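Bindthorpe Small Repairs Word List

Version 1.2, January 9, 2020
Maintained by Kimie Kudo and Ayane Nakajima

What this is

A word list of the terms people in and near Bindthorpe use when they talk about mending household things: furniture, curtains, pans, bicycles, clocks. It started as a set of index cards kept by Ayane Nakajima and was typed up in August. The list has 121 entries. Of these, 89 have at least one example sentence, and the rest have a definition only.

The list is meant for people who study local speech, and for anyone who has inherited a box of letters or shop receipts and can't make sense of the words in them.

Files

words.csv - the main list, one term per line
sentences.csv - example sentences, linked to the main list by entry number
sources.txt - short notes on where each term was heard or read
CHANGES.txt - what changed between versions

All files are UTF-8. Fields are separated by commas, and any field that has a comma inside it is in double quotes. The first line of each CSV file gives the column names.

Columns in words.csv

id - entry number, never reused
term - the word or phrase as most speakers spell it
variants - other spellings, separated by semicolons
part - noun, verb, adjective or phrase
meaning - a short definition in standard English
area - Bindthorpe, Landovlow, or both
first_noted - year we first wrote it down, blank if unknown

How the terms were gathered

Most came from talks with 20 speakers, recorded on paper only. Each talk followed the same loose plan: we asked the speaker to tell us how they would fix a wobbly chair, a stuck drawer and a torn cushion, and wrote down any word we didn't expect. A smaller share came from the ledgers of the Dunier hardware shop, which were lent to us for a month and have gone back to the family.

A term was kept if two speakers knew it, or if one speaker knew it and it was also in the ledgers. Terms that failed this test are not in the files. We still have the cards.

Spelling

There is no settled spelling for many of these words. We picked the form the most speakers chose when asked to write it down. Where they split evenly we used the shorter one. Vowel length isn't marked. Kimie Kudo wants to add a sound column later - see the open tasks below.

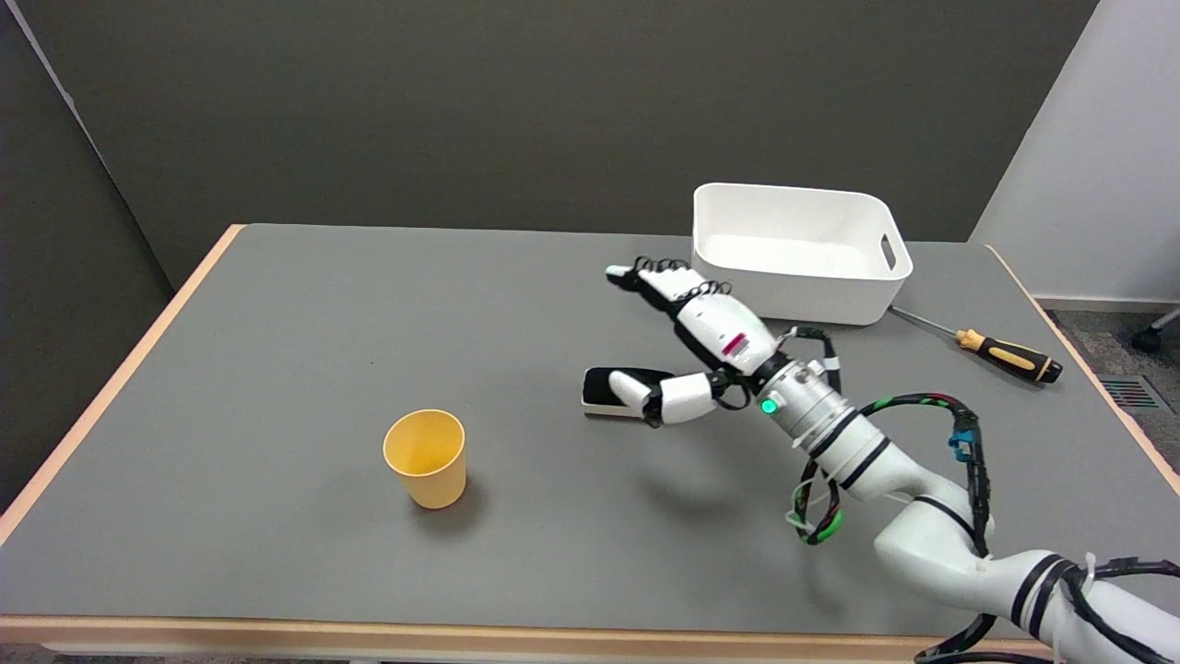 Robotic arm and hand over a gray-topped table.

Known problems

The speakers were mostly older. The oldest was 82, and only a few had grown up after the hardware shop closed. Treat the list as a record of older usage.

Landovlow is thin. We only had time for short visits, and the area column says "Bindthorpe" in places where "both" might be right.

Entries for upholstery overlap with each other. "Tuck", "undertuck" and "hard tuck" may be one term.

Blank cells in first_noted mean unknown. They do not mean the word is recent.

Open tasks

- Sound column for the entries with sentences
- Check the clock terms against the Lund notebooks
- Merge or split the upholstery entries
- Second reader for sentences.csv

Use and credit

The files are free to copy, change and share. Please name the list and its version number if you print any part of it. Speakers asked not to be named, so please don't try to match sentences to people.

Corrections can go to either maintainer. Give the entry number and, if you can, where you heard the word.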